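About Jedavik House

Jedavik House is a small guest house run by Séverine Cordier. We opened in May with two rooms and have kept it at that.
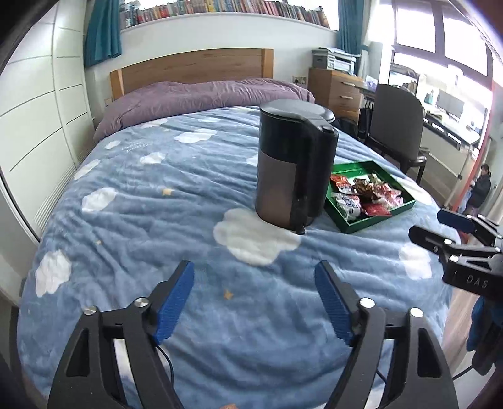
Guests get a room somebody would live in, with books and proper storage. A kettle and a green tray of snack packets are put out for each stay -- on the bed, on top of the cloud blanket, so they get noticed. Tea is in the hall cupboard.
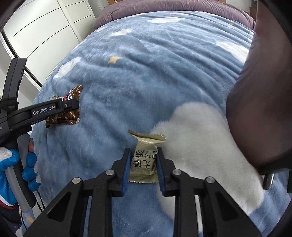

Snacks are included in the price. Tell us about allergies when you book and we will change what goes on the tray.
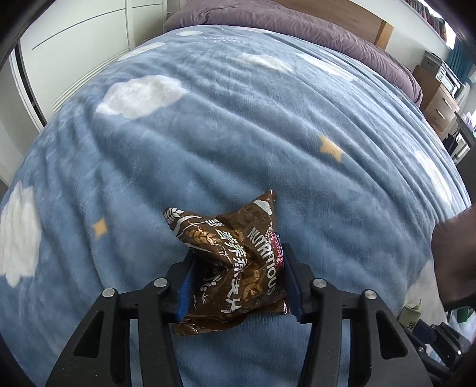
Bedding is washed between stays. Check-in is at the Brondetti bakery next door, and we close for the winter on 7th December.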